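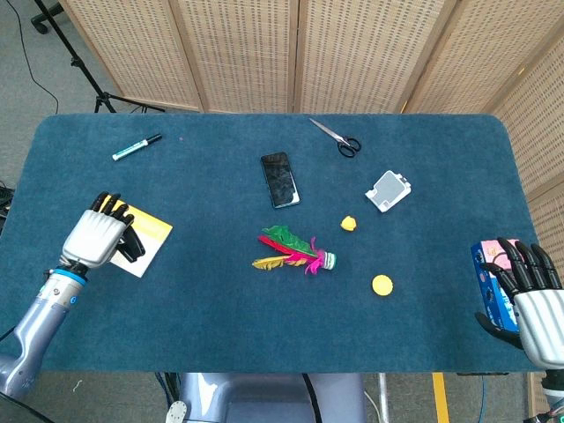
Das Auswärtstrikot also, Runde zwei. Ich hab mir Anwaras Mail am Montag im Zug durchgelesen und dann gleich nochmal zu Hause, weil ich beim ersten Mal wohl nur die Hälfte kapiert hatte (Tunnel, kein Netz, schreiendes Kind). Vorweg: Ich bin immer noch für den geteilten Entwurf, oben gelb und unten hell. Wer sich darunter nichts vorstellen kann, nimmt das Heftchen oder Kärtchen auf dem blaugrünen Tisch, das hat genau die Aufteilung: oben gelb mit blassem Aufdruck, unten weiß oder meinetwegen creme. Und jetzt denkt euch da eine Nummer drauf und einen Verteidiger rein, der damit in der Nachspielzeit am Zaun hängt. Herrlich! Nur der Aufdruck müsste kräftiger werden, sonst liest den ab der dritten Reihe kein Mensch mehr.

Ich antworte mal der Reihe nach, Zitate sind stehen geblieben.

Anwara Matubbar schrieb:
> Hallo Liste,
> der Verein will bis Ende Mai wissen, ob wir als Fanclub bei der
> Sonderauflage mitmachen. Mindestabnahme sind 200 Stück, Hersteller
> ist wieder Stosta. Zur Wahl stehen der geteilte Entwurf und der
> ganz dunkle mit dem alten Wappen.

200 Stück schaffen wir. Beim Pokaltrikot hat es auch jeder für verrückt gehalten, und dann standen sie beim Heimspiel bis zur Würstchenbude an, und meine Schwägerin hat bis heute keins in ihrer Größe bekommen, was sie mir bei jedem Geburtstag aufs Neue erzählt. Stosta macht mir da eher Bauchweh. Die Hosen vom letzten Jahr sind bei mir nach der dritten Wäsche an der Naht aufgegangen, und zwar an einer Stelle, die man im Stehblock nicht gern offen hat. Können wir verlangen, dass sie uns vorher ein Muster schicken? Also ein richtiges, zum Anfassen und Durchwaschen, kein Bildchen am Rechner.

> Ich persönlich bin für das dunkle. Gelb trägt in Grulto schon die
> halbe Kurve, und ich habe keine Lust, dass wir auswärts aussehen
> wie deren Jugendabteilung.

Anwara, da hast du einen Punkt, das gebe ich zähneknirschend zu. Aber Grulto ist EIN Auswärtsspiel im Jahr! Und wer uns dort nicht an den Farben erkennt, der hört uns dann eben. Außerdem hatten wir das dunkle in ähnlicher Form doch schon, in der Abstiegssaison, und ich sag nur: Heimniederlage, Regen, Rote Karte in der ersten Halbzeit. Ich kann das Ding nicht ansehen, ohne dass mir die Füße nass vorkommen. Das alte Wappen dagegen würde ich sofort nehmen — warum eigentlich nicht auf das geteilte? Hat da mal wer gefragt?

> Zweites Thema, der Bus. Gunawardena Reisen hat das Angebot
> geschickt, 500 Euro pauschal für die Fahrt nach Grulto und zurück,
> Abfahrt 6 Uhr am Vereinsheim. Bisher haben sich 23 Leute
> eingetragen.

Um sechs?! Anpfiff ist am Nachmittag. Ich weiß schon, Baustelle, Parkplatz, die Polizei will uns früh da haben, aber um sechs kriege ich Dieter nicht mal mit einem Kran aus dem Bett, und Dieter hat die Trommel. Fragt doch bitte bei Gunawardena nach, ob eine Stunde später auch geht. Der Preis ist in Ordnung, dafür fährt uns sonst keiner. Und 23 ist mir zu wenig für so ein Spiel, da sind doch wieder welche dabei, die am Abend vorher noch »spontan« dazukommen wollen und dann beleidigt sind, wenn vorne nichts mehr frei ist. Tragt euch ein, Leute! Ich stehe drauf, meine beiden Jungs auch, und für den Großen hätte ich gern einen Platz nicht ganz hinten, ihr wisst noch, warum.

> Drittens: Kann jemand sagen, ob an der Sache mit Dizon was dran ist?
> Gruß, Anwara

Jetzt wird's ernst. Virgilio Dizon, unser Virgilio, angeblich im Sommer nach Grulto. Ich hab das auch gelesen und mir erst mal einen Schnaps eingeschenkt. Gesicherte Erkenntnisse habe ich null. Was ich habe: Beim öffentlichen Training war er gut gelaunt, hat mit den Kindern am Zaun Quatsch gemacht und ist als Letzter vom Platz. So benimmt sich für mich keiner, der innerlich schon Kisten packt. Andererseits hat er nach dem letzten Heimspiel lange in die Kurve geschaut, länger als sonst, und seitdem schlafe ich schlecht. Sein Vertrag läuft noch, die in Grulto müssten also ordentlich was auf den Tisch legen, und woher die das Geld haben sollen, wüsste ich gern. Die haben doch im Winter nicht mal den Rasen heizen lassen.

Sportlich wäre es eine Katastrophe, da brauchen wir gar nicht drum herumzureden. Wer soll denn bei uns die Bälle festmachen, wenn vorne drin nichts läuft? Der Kleine aus der Zweiten ist schnell, das ja, aber der nimmt den Kopf nicht hoch. Ich würde den gern noch ein Jahr neben Virgilio sehen, der lernt da mehr als in jedem Lehrgang. Und falls der Vorstand hier mitliest (tut er, Grüße!): Verlängert mit dem Mann, bevor ihr über die neue Anzeigetafel nachdenkt. Die alte zeigt zwar seit Wochen keine Minuten mehr an, aber dass es zu lange dauert, merken wir auch so.

Zur Abstimmung übers Trikot noch: Bitte nicht wieder über Handzeichen in der Kneipe. Beim letzten Mal hat die Hälfte gerade bestellt und dabei die Hand oben gehabt. Schreibt einfach hier auf die Liste, »geteilt« oder »dunkel«, ein Wort reicht. Romane schreibe ja schon ich.

Den Schal, der nach dem letzten Spiel im Vereinsheim hing, hab ich übrigens mitgenommen, rot-grau mit Fransen, auf einer Seite ein Senffleck. Abzuholen bei mir, nach Feierabend.

Wir sehen uns am Zaun
euer Jochen

Rubrik: Fanpost & Listenarchiv | Schlagwörter: FC Talomden, Auswärtsfahrt, Trikot, Gerüchteküche

Kommentare

Blockwart_Süd: Dunkel! Und die Abstiegssaison lag nicht am Trikot, Jochen, die lag an der Abwehr.

Heike T.: Geteilt, aber nur mit altem Wappen. Der Schal gehört meinem Mann, der Senf auch.

trommel-dieter: sechs uhr ist kein problem, ich geh dann halt vorher nicht schlafen

Anwara Matubbar: Wegen der Abfahrtszeit rufe ich bei Gunawardena an. Nach dem alten Wappen auf dem geteilten frage ich auch, versprochen ist damit aber noch nichts. Bitte die Anmeldungen für den Bus an mich und nicht an Jochen, der verliert Zettel.

Zuletzt aktualisiert: Montag, 21:40 Uhr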